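How to Run Your First Suturing Session with the Alico Practice Kit
Jan 11, 2019

The Alico kit is the best thing I have found for learning to stitch with a two-arm surgical robot, and I want more people to get a good start with it. The box holds 40 needles with thread attached, a clamp tray, and the Hendwood lesson cards. You supply the robot and the tissue. Plan on three hours for a first session, setup included, and don't feel bad if you only get through the first card!

Step 1. Set up the two arms

Mount one instrument on each arm and run the joints through their full range before you go near the tissue. Open and close the jaws a few times at low speed. Then bring both tips together over the spot where you plan to work, close but with a little room between them, and check that neither wrist bumps the other when it rolls.
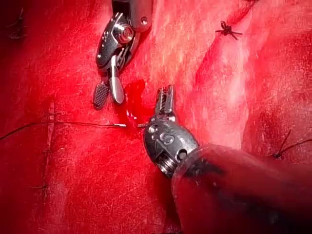
Step 2. Manage the thread

Thread is where most beginners lose time. The Hendwood cards tell you to start with a full length, and I would ignore that on day one. Cut it down to something you can pull through in one or two strokes. You can go longer once your hands know the moves.

Pull slowly, then stop and let the slack settle before you reach for it with the other arm. If you lose track of the end, back both instruments off and look again from the side view.

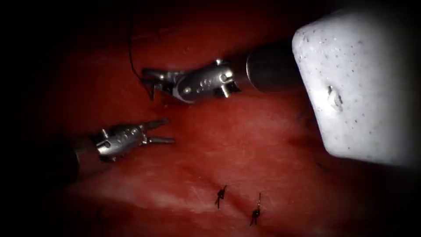
I leave the Dreteo control software on its slowest motion setting for the whole first card. It scales your hand movement down by a factor of three, so a big nervous twitch at the console turns into a small one at the tip. It also gives you time to think about where the idle arm should wait. I like it low and off to the side with the jaws open, much like the left instrument over the tissue here, ready to come in without crossing the one at the thread. Save the faster settings for card two.

Step 3. Drive the needle

Grip the needle firmly and let the wrist do the turning. The curve wants to follow its own arc, and if you push it straight ahead you will drag the tissue along with it. Bring the second instrument in close before the tip comes through, so you can take over the pull without a long trip across the field.
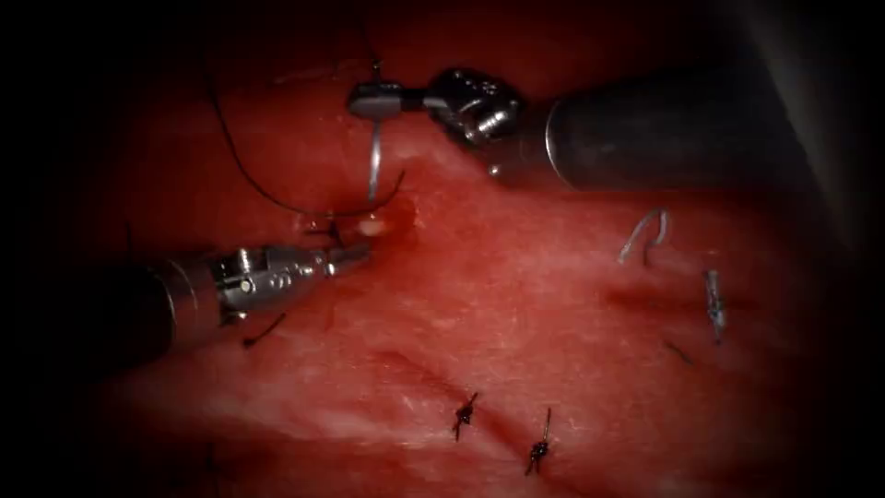
Go easy on the grip force, too. The kit's needles are good, but squeezing hard while you twist will bend one sooner or later — I have a small pile to prove it.

Step 4. Tie and trim

Make your loops loose and wide, catch the short tail, and pull the two ends in opposite directions. Trim the tails short, but leave enough to grab if you need to redo the knot. Then move along the seam and go again. The Prajapati drill at the back of the cards asks for 100 knots before you try a running stitch, and I think it's worth every one.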